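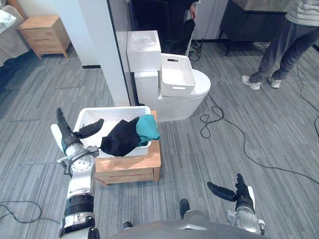 Evdale lab puts multi-fingered hands up against its old grippers

A household robotics group in Evdale has finished a first round of side-by-side trials between multi-fingered hands and the two-jaw grippers it has used until now. The work was done on the group's two-armed robot, in a test room furnished with nightstands, a toilet and woven baskets.

The job was simple to state. The robot had to take a piece of cloth out of a basket and put it in a second one. The cloths were small, soft and of different colors, and they were dropped in by hand before each attempt, so they never lay the same way twice.

Each type of hand was given 200 attempts. The multi-fingered pair, supplied by Ibarra, moved the cloth on 94 of them. The two-jaw grippers, made by Fillix, managed 51. The arms and the control software were kept the same throughout, and the operators worked from the same written procedure.

Most of the Fillix failures came at the rim. The jaws closed well on a loose fold in the middle of the basket, but when the cloth lay against the side they often caught the plastic lattice as well and lifted the basket with it. The Ibarra hands could reach over the edge with one finger and drag the cloth away from the wall before closing.

They had problems of their own. A thumb had to be reset 8 times during the trials after it stopped answering commands, and each reset meant restarting the arm. The hands are also slower to close, and the group says a full transfer took longer with them even when everything went well. On flat, stiff objects, which were tried briefly at the end, the older grippers still did better.

The group also compared two controllers. One was its own, the other a newer unit from Pravia that reads finger position more often. The Pravia unit gave smoother motion — operators noticed it most when opening the hand — but made no clear difference to the number of cloths moved. Both controllers will stay in use for now.

Camera placement was left out of this round. All attempts used the view from the robot's head, and the group wants to find out whether a second camera at the wrist would help with dark cloth, which the system lost track of more often than light cloth.

The next trials are planned for July and will use deeper baskets. The group expects to publish the full results, including the failed attempts, once those are done.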